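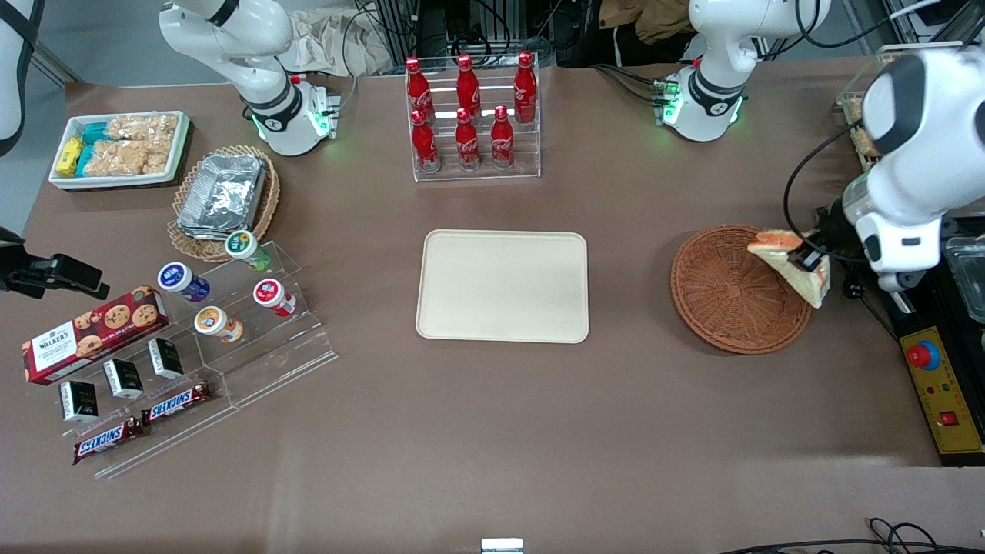

Rebanada de pan tostado junto a una cesta redonda de mimbre.

Informe de avance: programa de recuperación de caballos de carreras retirados
Periodo: hasta septiembre
Responsable: Struan Gunn, Fundación Rultia

Durante el periodo ingresaron 31 caballos en las cuadras de Novano, casi todos purasangres procedentes del hipódromo de Jara. El veterinario los revisó al llegar y se abrió ficha individual a cada uno. Las lesiones más frecuentes siguen siendo las de tendón en las manos.

Tres animales necesitaron cirugía. Dos ya pasean a la mano; el tercero, una yegua de cuatro años, continúa en reposo de box y no entrará en doma antes del invierno.

Se han completado 240 sesiones de reeducación, con trabajo a la cuerda, paseo en campo y monta suave. La pista cubierta estuvo cerrada unos días por el cambio de arena — el proveedor entregó con retraso — y esas sesiones se trasladaron al picadero exterior.

El gasto en herraje y forraje del periodo asciende a 1.476 euros por caballo, por encima de lo presupuestado. La diferencia se debe al precio del heno. Pedimos autorización para cubrirla con la partida de transporte, que apenas se ha usado.

Queda pendiente firmar el convenio de adopción con el club hípico Rolura. El borrador está en manos de su junta y esperamos respuesta el viernes.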